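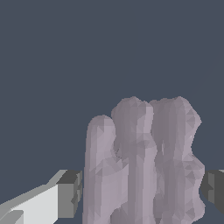
4.2 Who gets spotted in the lower leagues

I'll admit I went into this part expecting goals to explain nearly everything. We had 2853 player-seasons from semi-pro soccer, and I figured strikers who score a lot simply move up. Well, they do, but age gets in the way! A forward who hit 14 goals at 22 was far more likely to get a move than an older one with the same tally (Figure 3).

Figure 3. Share of forwards moving up a division, by age and goals scored. Players with fewer than 200 minutes left out.

I talked this over with Leonidas Triantafyllou, who scouted for Pennington for years, and he wasn't surprised at all. He told me he'd stop reading a report once he saw the birth date – a bit harsh, I thought, but it fits our numbers. Loan players muddy things, and I've kept them in for now. Section 4.3 runs the same model without them, and the age effect shrinks a little.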